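How to Pack Up a Laptop Workstation for the Day

Last updated 20 Sep 2025
By Hanane Hegazy

If you work at a shared table, or at the kitchen table before tea, you'll be setting up and packing down a lot. This is the routine we use at the Villdale office, where most desks change hands at the end of a shift. It takes a few minutes once you know the order.

What you need

A large desk mat
A microfibre cloth
Two or three hook-and-loop cable ties
A padded sleeve that fits your laptop
A small pouch for the mouse and charger

Step 1: Save and shut down

Save your files and close your programs. Choose Shut Down from the menu if the laptop is going in a bag. Sleep is fine if it's staying on the table overnight, but a sleeping laptop can wake up inside a sleeve and get quite warm.

Eject any external drives before you pull them out. Wait for the icon to disappear from the desktop.

Step 2: Clear the keyboard

Look for anything sitting on the keys or the palm rest. Pens, earbuds and paper clips are the usual culprits, and a closed lid leaves almost no room for them. Cracked screens are dear to replace. Wael Kabbaj at our Pratis branch was quoted 338 dollars for one last November, and the cause was a single staple.

Tip the laptop gently to one side if there are crumbs. Wipe the palm rest with the dry cloth.

Step 3: Unplug and move the cables back

Hold each plug by its body and pull it straight out. Put the power cable off to the side so that it isn't lying across the keyboard or hanging over the edge of the table. Check the front edge of the laptop as well, where a stray lead is easy to miss.

Step 4: Close the lid

Put the laptop flat on the mat, with the mouse and its pad out to the side. Bring the lid down slowly with even pressure near the front edge. Don't push on the middle of the lid, where the panel behind it is thinnest. If you feel any resistance, stop, open it again and look for what you missed in Step 2.

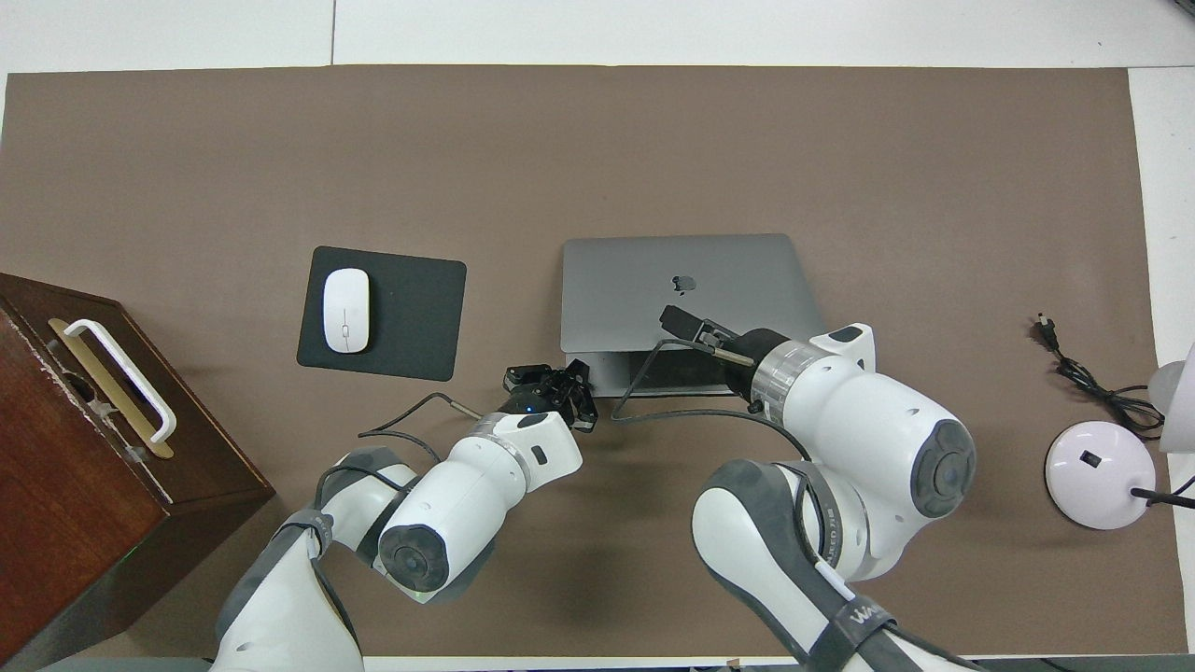

Laptop near the centre of the mat, mouse and pad to the left, power cable in a loose bundle to the right.

Once the lid is down, look along the front. If one corner sits higher than the other, open up and check again.

Step 5: Coil the power cable

Start at the power brick, if your cable has one, and make loose loops about 135 mm across. Let the cable turn the way it wants to. Wrapping it tightly around the brick puts a sharp bend where the cable joins, and that's where the fraying starts. Fasten the coil with one tie.

Step 6: Put the mouse away

Switch a wireless mouse off underneath if it has a switch. Wipe the pad with a damp cloth every week or so and leave it flat to dry. Don't fold a pad with a hard surface, as the crease won't come out.

Step 7: Into the sleeve

Slide the laptop in hinge side first, then close the flap. Keep the charger in its own pouch so the plug can't scratch the lid.

If the gear stays in the room, store it in a drawer or cabinet away from the heater. Our shelves are 300 mm deep, and they'll take a sleeved laptop standing on its side with the charger pouch next to it.

Common problems

The lid won't stay shut: check the hinge side for grit, then have it looked at.

The cable springs open: it has probably been wound too tightly before. Lay it out straight overnight and try again with bigger loops.

The mat curls at the corners: roll it the opposite way for an hour, then put it back flat with a book on each corner.

Related pages: Cleaning a laptop screen; Labelling your chargers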